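Tested with Foldale 4 on a single workstation. Menu names differ slightly in older versions.

# Setting up nightly incremental backups with Foldale

The procedure below creates a full backup once a month and an incremental backup every night. It assumes a source folder on the internal disk and a destination on a separate drive. The drive used for testing is a Lodari external unit, but any drive formatted with a journaling file system will work.

## Before you start

- Free space on the destination should be at least 2 times the size of the source.
- The account that runs the job needs read access to every file in the source.
- Sleep must be disabled between 1:00 a.m. and 5:00 a.m.

Check the source for files with unusually long paths. Foldale skips these without stopping and writes a line to the log for each one. Shorten the folder names before the first run.

## Create the job

1. Open **Jobs > New** and choose **Incremental**.
2. Set the source. The test source is a folder named `bakska`, which holds 3,493 files, mostly photos and scanned forms.
3. Set the destination to an empty folder. Do not use the root of the drive.
4. Under **Schedule**, set the full backup to the first night of the month and the incremental to 1:30 a.m.
5. Under **Retention**, enter 8. Foldale keeps that many full sets and deletes the oldest when a new one is complete.
6. Leave **Compress** off for photo folders. JPEG files gain almost nothing from it and the job takes longer.

Save the job, then run it once by hand. Open a few files of different types from the destination and compare them with the originals.

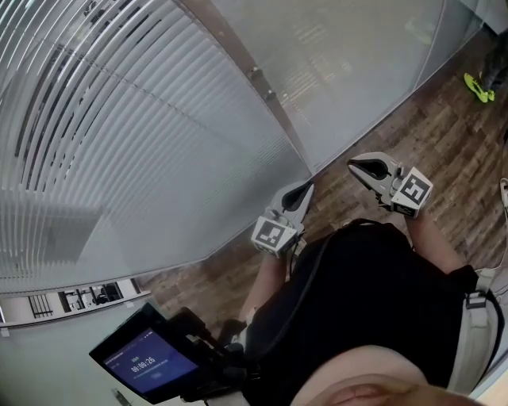
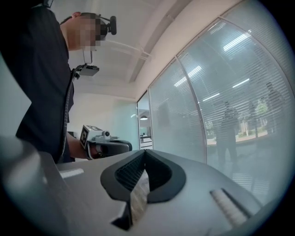
A file that opens correctly can still differ from the source in its metadata. Run **Tools > Verify** with **Checksums** selected. The result should show zero mismatches. If it reports modified dates only, turn on **Preserve timestamps** and repeat the full backup.

## Test a restore

Restore to a new folder, never over the source. Select the most recent incremental set; Foldale reads the full set it depends on automatically. If the full set has been moved or renamed, the restore stops with a "missing parent" message. Move the set back to its original path and try again.

## Known problems

**The job is listed as "pending" in the morning.** The computer was asleep or the drive was not mounted at the start time. Turn on **Run missed jobs**.

**Every file is copied every night.** Another program is changing the modified dates. On the test machine this was the Arriaga indexing service, and excluding the source folder in its settings fixed the problem.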